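Proyecto Celtov

Celtov es un proyecto estudiantil de robótica dedicado a la recogida de demostraciones de manipulación mediante pinzas manuales. Se desarrolla como asignatura optativa de taller en la Escuela Técnica Shirazi y depende del área de automatización. La coordinación corresponde a Touran Amini, profesora de mecatrónica; la parte de programación está a cargo de Dzifa Amegashie.

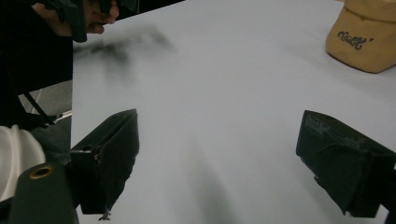
Historia

El proyecto tiene su origen en un club de robótica de la misma escuela, que participaba en pruebas de seguimiento de línea y de clasificación de piezas. El paso a la manipulación se produjo cuando el club dejó de preparar vehículos y destinó el presupuesto a la construcción de pinzas. Las primeras unidades eran de dedos rectos y accionamiento por gatillo, y se abandonaron por el juego excesivo de las articulaciones. La asignatura figura en el plan de estudios desde el 27 de marzo de 2023, fecha en la que se aprobó también su reglamento interno.

El nombre procede de la carpeta compartida en la que se guardaban los primeros diseños. Existió una denominación anterior, Iso, que se conserva en los archivos de las piezas más antiguas y en parte de la documentación de montaje.

Organización

Los alumnos trabajan en parejas. Un miembro maneja las pinzas, una en cada mano cuando la tarea lo requiere, y el otro lleva el registro de la sesión y repone los objetos en su posición inicial. Los papeles se intercambian a mitad de la clase. El grupo completo se reúne al final de cada bloque para revisar las grabaciones descartadas y acordar cambios en las instrucciones de las tareas.

La evaluación se basa en el cuaderno de taller, en la calidad de las demostraciones entregadas y en una memoria individual. El cuaderno debe recoger las averías, los ajustes de los dedos y cualquier modificación de la mesa de trabajo. No se califica la velocidad de ejecución.

Equipo

Las pinzas empleadas son de color verde oscuro y tienen dos dedos enfrentados de forma angulosa. Los dedos se consideran piezas de desgaste y se sustituyen por juegos completos, de modo que ambas caras de contacto conserven un rozamiento similar. La tornillería se revisa antes de cada sesión con arreglo a una hoja de control elaborada por los propios alumnos.

Las tareas se realizan sobre una mesa blanca y lisa. El reglamento prescribe una superficie mate para reducir los reflejos en las grabaciones, así como iluminación constante durante toda la serie.

El tratamiento de los datos se efectúa con Stavus, un programa escrito por alumnos de cursos anteriores y mantenido por Amegashie. Stavus sincroniza las grabaciones de las dos pinzas, calcula la apertura de los dedos y señala los tramos en los que se pierde el seguimiento de la posición. La segunda versión añadió la exportación por lotes y un visor de trayectorias.

Procedimiento de trabajo

Cada serie comienza con una calibración, en la que las pinzas se abren y se cierran por completo varias veces. A continuación se ejecuta la tarea asignada, que suele consistir en coger un objeto, trasladarlo y depositarlo en una zona marcada, o en tareas bimanuales como doblar una prenda o acomodar un artículo de tela. La demostración se da por concluida cuando ambas pinzas quedan abiertas y separadas del objeto.

Se descartan las demostraciones en las que el operador toca el objeto con los dedos, las que presentan interrupciones en el seguimiento y aquellas en las que el objeto sale de la mesa. Las restantes se etiquetan con el nombre de la tarea y la pareja responsable.

Resultados

En su primer curso el proyecto reunió casi 400 demostraciones válidas, repartidas entre tareas de una sola pinza y tareas bimanuales. Una parte se utilizó para entrenar un modelo sencillo de control, que completó 62 de los 99 intentos de la prueba final. La memoria del curso atribuye la mayoría de los fallos a agarres iniciados demasiado cerca del borde del objeto y recomienda variar más las posiciones de partida.

Véase también

Aprendizaje por imitación
Efector final
Robótica educativa
Teleoperación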